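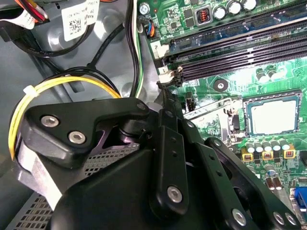 Sullus is a parts register for used desktop computers taken apart for service and reuse. It holds 107 records, one per machine, kept as a single table with a plain text note for each case that needed more than the table allows. Memory position is recorded by the number printed on the board next to the slot latch, such as the 1 and 2 beside the white latches, and never by counting from the edge, which gave different answers depending on which side of the bench the person stood. If the print is worn off or covered, the field stays blank.

Contents

parts.csv — main table, comma separated, UTF-8
notes/ — one text file per record, named by record ID
CHANGES.txt — edits since the first release

Fields in parts.csv

record_id: text, never reused
board_maker: name as printed on the board
slot_print: numbers as read next to each memory slot
psu_marks: compliance and efficiency marks as read off the label
cable_tags: tags or stickers found on cables, free text
outcome: reuse, hold or scrap

The outcome field reflects the decision on the day the case was opened. It isn't updated when a part moves later. Do not use it to estimate stock.

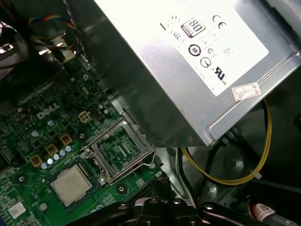

Clokach, February

Release 2 changes how supply labels are entered. In the first release psu_marks was a yes/no field for "has label", and it was useless for sorting. It now takes a list of marks separated by semicolons, in any order:

80 PLUS; CE; UL

Enter only marks that can be read. A mark that is faint or lost to glare is entered as a question mark, once, however many there are. Small stickers elsewhere on the casing go in the note, with their color. The maker of the board is not evidence for the maker of the supply, and the two should never be copied across. Nearly 12 percent of the old records had this mistake and were re-read from the parts at the Abugri store.

Supplies are never opened for this register. Everything in psu_marks comes from the outside of the casing. Unplug the case from the wall before reading anything inside it.
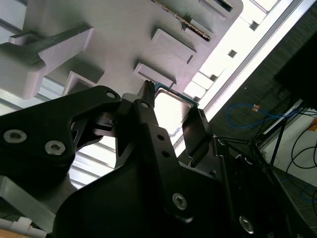
Lamduan Kamolrat wrote in after the first release to object to the free text in cable_tags: "I can't join on this. One row has 'QR sticker', the next has 'white label w/ code', and I suspect they are the same kind of tag. Either give me a fixed list or drop the column."

The column stays, with a fixed list for the type of tag and free text after a colon. Types are code, text, color and other. Old rows were converted by hand and the original wording was moved to the notes. Rows where the type could not be settled are set to other, so a join on code will miss a few.

Wire colors are written in the order they are seen from the connector end, with slashes: red/yellow/black. Don't abbreviate. BL was used for both blue and black in the early rows. A stripe is added in parentheses after the base color.
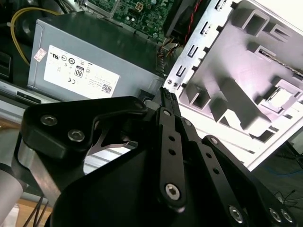 Cable routes are not recorded. They were tried in a draft of the form, but too many cases had been opened before and re-tied by an earlier owner, and the route said little about the model. If a cable has to be moved to read a label, put it back the same way and say so in the note.

Known problems

Record IDs have gaps where duplicates were removed.
Board names were typed in mixed case before release 2. Compare in lower case.
The Costura import script reads a lone question mark as a missing value. Set keep_marks to true.

Maintenance

Corrections go to Ayuba Akolgo, with the record ID in the subject line and the reading as it appears on the part. Corrections based on a catalog page or a listing for the same model are not accepted.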